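Anleitung: Greiferöffnung aus Kamerabildern der Handgeräte bestimmen
Arbeitsgruppe Greifplanung, Standort Rudow
Stand: 26. März 2018

Diese Anleitung richtet sich an Mitarbeiterinnen und Mitarbeiter, die Aufnahmen der handgeführten Greifer für das Training der Greifplanung aufbereiten. Sie beschreibt, wie mit dem Werkzeug Plirkent aus jedem Einzelbild die Öffnungsweite der beiden Finger ermittelt und als Zeitreihe abgelegt wird. Kenntnisse der Kommandozeile werden vorausgesetzt. Die Kalibrierung der Kameraoptik ist in einem eigenen Dokument geregelt und muss vor Beginn abgeschlossen sein.

Voraussetzungen

Benötigt werden eine Installation von Plirkent, die Kalibrierdatei der verwendeten Kamera sowie eine Aufnahme im Format des Rekorders Asthorpe. Ältere Aufnahmen, die vor der Umstellung im Juli entstanden sind, müssen zunächst mit dem Befehl plirkent konvertieren überführt werden. Die Originaldateien sind dabei unverändert aufzubewahren.

Schritt 1: Projekt anlegen

Legen Sie im Arbeitsverzeichnis ein neues Projekt an und tragen Sie den Pfad zur Kalibrierdatei in die Datei projekt.conf ein:

plirkent neu --name greifoeffnung
kalibrierung = kalib/nogueira.dat
maximalzahl_bilder = 2.000

Der Wert für die Bildanzahl begrenzt den ersten Durchlauf. Für die endgültige Auswertung ist die Zeile zu entfernen.

Schritt 2: Referenzpunkte festlegen

Die Öffnungsweite wird aus Punkten berechnet, die fest mit den Fingern verbunden sind. Geeignet sind die Schraublöcher auf den Oberseiten; je Finger werden zwei verwendet. Öffnen Sie den Punkteditor mit plirkent punkte und markieren Sie in einem Bild mit geöffnetem Greifer zuerst die beiden Punkte des linken, danach die des rechten Fingers. Die Reihenfolge ist verbindlich, da das Vorzeichen der Öffnungsweite von ihr abhängt.

Die Messingbuchsen der Gelenkarme dürfen als Hilfspunkte angelegt werden, gehen jedoch nicht in die Berechnung ein. Sie bewegen sich auf einer anderen Bahn als die Fingerspitzen und sind nicht in jeder Stellung vollständig im Bild.

Schritt 3: Fingerbeläge ausmaskieren

Die Kantenerkennung reagiert empfindlich auf ausgefranste Beläge. Lose Streifen werden leicht als Fingerkontur gewertet, und die berechnete Öffnung fällt dann zu klein aus. Zeichnen Sie deshalb im Maskeneditor für beide Finger ein Polygon, das den Belag einschließlich abstehender Teile überdeckt. Die Schraublöcher müssen außerhalb der Maske liegen.

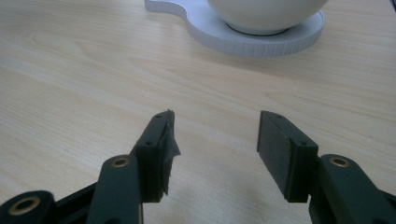

Abb. 1: Geöffneter Greifer vor einer weißen Schale. Der Belag des linken Fingers ist ausgefranst, der des rechten wirkt unbeschädigt. Alle 4 Schraublöcher sind sichtbar.

Eine helle, gleichmäßig beleuchtete Tischfläche erleichtert die Trennung von den dunklen Fingern. Bei deutlich gemaserten Oberflächen empfiehlt es sich dennoch, den Parameter glaettung auf 2 zu setzen. Höhere Werte verwischen die Schraublöcher.

Schritt 4: Auswertung starten

Der Durchlauf wird mit folgendem Befehl gestartet:

plirkent auswerten --ausgabe oeffnung.csv

Die Ausgabedatei enthält je Bild den Zeitstempel, die Öffnungsweite und einen Gütewert. Bilder mit einem Gütewert unter 33 werden gekennzeichnet und sind im Punkteditor von Hand zu prüfen. Häufige Ursachen sind Bewegungsunschärfe sowie Gegenstände, die einen der Finger teilweise verdecken - in diesen Fällen genügt es meist, die Punkte in einem benachbarten Bild neu zu setzen.

Schritt 5: Ergebnis übergeben

Kopieren Sie die Ausgabedatei zusammen mit projekt.conf und den Masken in das Verzeichnis der Aufnahme. Masken gelten jeweils nur für den Zustand der Beläge, für den sie gezeichnet wurden. Nach einem Belagwechsel ist Schritt 3 zu wiederholen.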